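Left arm drops out mid reach, fault 138

Started by cluvside_pete
March 23, 2024

cluvside_pete
Two arm bench cell, shelf tidying job. Left arm goes in to the shelf, gets so far, then everything stops with fault 138. Joints lock, gripper stays where it is. Had to hit the stop and back it out by hand. Knocked a figure off doing it, no harm done.
Log says comms timeout at the wrist. Restarted twice, same again. Any ideas?

Emham_Rob
Cable. It's always the cable. How much slack at full reach?

cluvside_pete
Plenty I'd have thought. Its a big loop off the top of the gripper and back down the arm.

genero_fan
Disagree with Rob. We had 138 on ours and it was a force limit set too low, gripper brushed a board and the controller sulked. Put the limit up and carry on.

Emham_Rob
Please don't tell people to put the limit up. If it's touching the shelf you want it to stop. Also a force trip doesn't log as a timeout, not on any of mine.

genero_fan
Well it did on mine.

Diane Lachance
Which run did it start on? And is it the same pose every time or does it wander?

cluvside_pete
First one was run 935. Been fine before that. Same pose near enough — middle tier, wrist turned over. Top tier never faults.
Pic of the reach I mean, left arm into the middle tier:
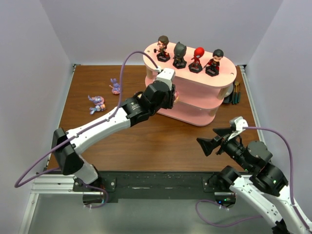 Diane Lachance
Re: fault 138
Same pose every time says cable or connector to me, so I'm with Rob. Power off, isolate it, then wiggle the plug at the gripper end. Check where it comes back to the base too. Don't put your hands in there with it live, a locked joint can let go when the fault clears.

genero_fan
Fine, but check the limit as well.

cluvside_pete
Will do both. Limit's staying where it is for now. Got a spare cable on order from Cárdenas, should be here in April. Will post the log if teh plug looks ok.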